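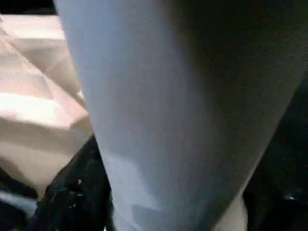 Good practice for a gripper arm on the workshop bench

Polholm Workshop Tips
Updated May 19, 2023

These are the rules we keep at the Nalside bench, where a small arm sorts and clears wrapping, offcuts and packing waste. They apply to most light arms with two fingers and a camera at the wrist. If the manual for your machine says something stricter, follow the manual.

Before you switch on

Mark the reach of the arm on the floor and on the bench top with tape. Stretch the arm out by hand with the power off, measure to the tip of the fingers, and put the tape outside that line. Ours measured 126 cm on the long side of the bench. Nothing you need to pick up during a run should be kept inside the tape.

The stop button goes where a person standing at the tape can hit it without leaning over the bench. Press it once at the start of every session and check that the arm will not move. Then reset it.

Tie back hair, take off lanyards and roll up loose sleeves. Gloves are fine for loading the bench with the power off. Take them off before you work near the joints.

Crumpled and shiny materials

Soft sheet material is harder for an arm than boxes or blocks. A folded sheet throws a white glare where light lands on it from one side, and a glossy black surface can go so dark in the camera view that its edges are lost. Both can turn up under the same finger.

Use two lamps with diffusers, one on each side of the bench, at the same height. A single lamp on the left leaves the right side of the gripper in shadow.

Do not let anyone hold a sheet flat while the fingers come down. If a fold needs opening, stop the arm, open it by hand, step back behind the tape and start again.

Spread mixed piles out before a run. Paper and film that lie over each other get picked up together, and the second piece usually drops somewhere you did not plan for.

Keep knives, scissors and staples out of any pile the arm will handle. Go through the pile by hand first if you don't know who made it.

Speed and grip

Run at the lowest speed setting for any new material. We stay there for the first 195 picks and raise the speed one step only if there have been no dropped pieces in the last part of the run.

Set the grip force from the low end as well. Thin film needs very little. If a piece slips, look at the finger surface before you add force. Dust and skin oil make a finger slide.

Cleaning the fingers and the camera

Power off at the wall, not at the controller.

Wipe each finger from the top down to the tip with a soft cloth dampened with water and a drop of dish soap. Wipe again with plain water and let it air dry. Solvents can cloud or soften some plastics, so check the manual first.

Use a dry lens cloth on the wrist camera. If the view is still soft after cleaning, check the focus and the light level before you blame the lens.

Brush crumbs and flecks off dark material and off the bench before a run. A camera may read small bright specks on black as something to pick up.

The log

Keep a paper notebook on a string at the end of the bench. Write down the material, the speed and grip settings, every stop and what was done about it. Page numbers help. Our first book ran to 358 entries and has been more use than the software log, mostly for finding out when a fault began.

Anyone who presses the stop writes the entry, even when it was pressed by mistake.

Who may run it

Two people have to be in the room for a first run with a new material. One watches the arm and the other stays by the stop button. After that a single trained person may run it, but not alone in the building.

The arm is never left running over lunch. Park it, power off, and hang the tag on the switch.

Spare finger pads are in the drawer marked Yule, under the vise.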